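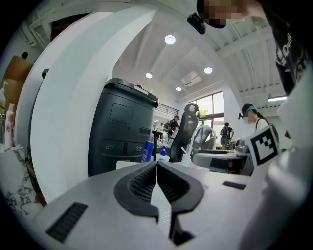

Borrifador azul e álcool em gel lado a lado sobre a mesa

Gosto de deixar os dois sempre à mão, porque o que fica guardado no armário a gente acaba esquecendo — comigo, pelo menos, é assim! Para o tampo, borrife o produto no pano, nunca direto na mesa, e passe com calma de uma ponta à outra. Nas cadeiras de escritório com encosto de tela, uma escovinha macia faz maravilhas, e depois basta um pano úmido bem torcido. Eu reservo a segunda-feira para isso, antes do café, e a semana já começa mais leve.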